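Clivside Bread Notes is a small collection of recipes and baking records kept as plain text. It started as a folder of loose sheets from the Trollwood kitchen and was typed up by Katalin Gál one October.

## What's in it

- `recipes/` - one file per dough, weights in grams
- `logs/` - bake records, newest at the top
- `flour.csv` - flour name, mill, protein, remarks

All recipes are scaled to 1000 g of flour. Divide by 10 for a test piece. Salt is 2% unless the file says otherwise.

Rolls go by the shape they are given on the bench, so `roll-long` and `roll-round` can share a dough. Shaping notes sit at the end of each recipe file.
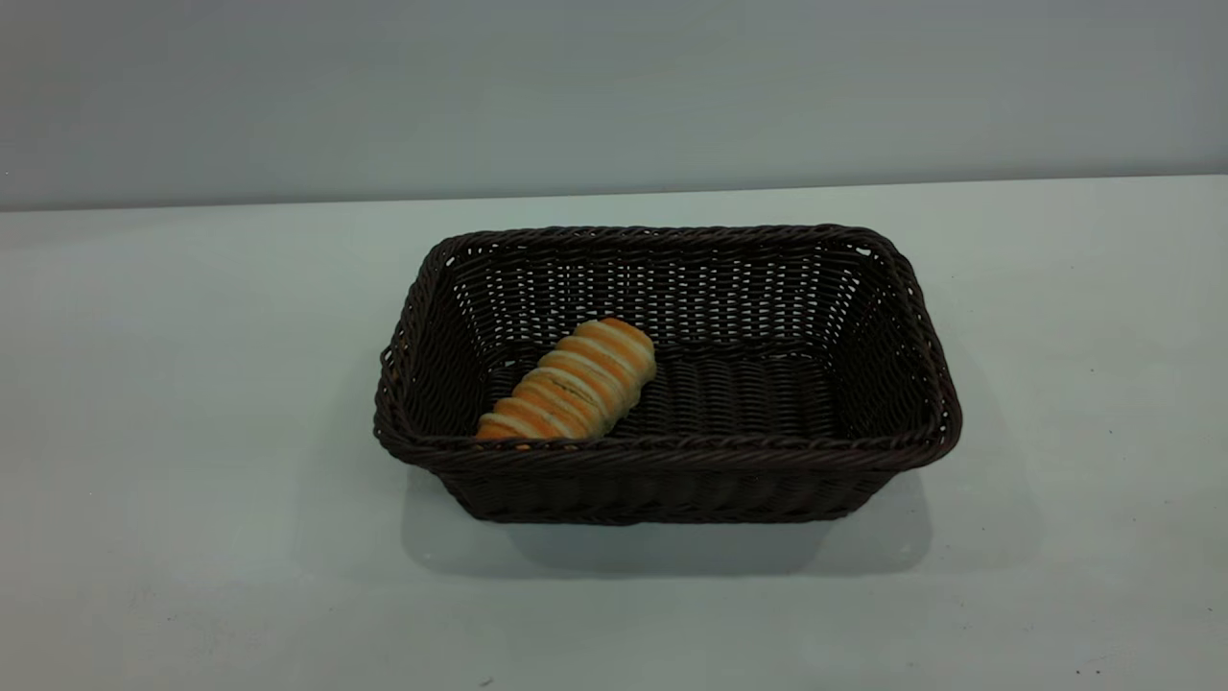 ## Log format

Each entry has a date line, the recipe name and the oven setting. Remarks are free text and may be left out. Older logs use gas marks - these have not been converted.

## Known gaps

The rye files have no proving times. Three entries in `flour.csv` came from the Mohammadi list and have no protein figure. Dough frozen for up to 3 weeks is logged under the day it was baked.

## Changes

Send corrections through the Giteo page, one recipe per change. Please keep the old weights in a comment line.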